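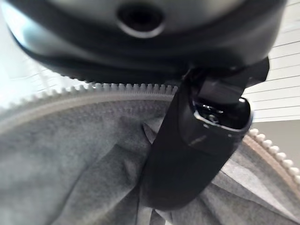 Airing clothes when it won't stop raining

6 Apr 2023

April again, and everything we own smells faintly of pond. A few things that help.

Spin twice. The second spin costs pennies and spares you a day of damp sleeves. If your machine only goes up to 600, spin three times and put the kettle on.

Zips should be done up before washing and undone before drying. I have known this for 17 years and still do it the wrong way round.
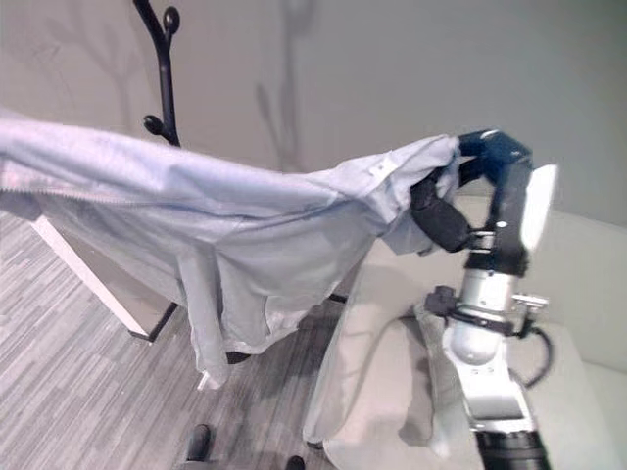

Thin jackets dry fastest on a wide hanger, away from the radiator. Mine once spent an evening on top of one and has been slightly crisp ever since.

Give everything a good shake first. Five hard flaps will see off most creases, and any ornaments you were tired of.
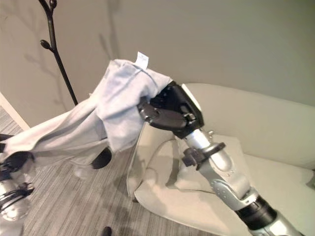
Light grey, label at the top.

Fleece hates heat and fabric softener. Turn it inside out and leave it alone.

Don't dry things over the sofa. I say this as someone who does.
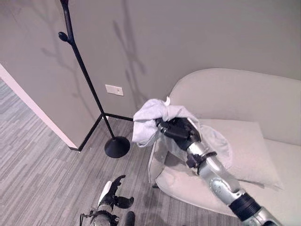

Grey cloth and a pale cushion.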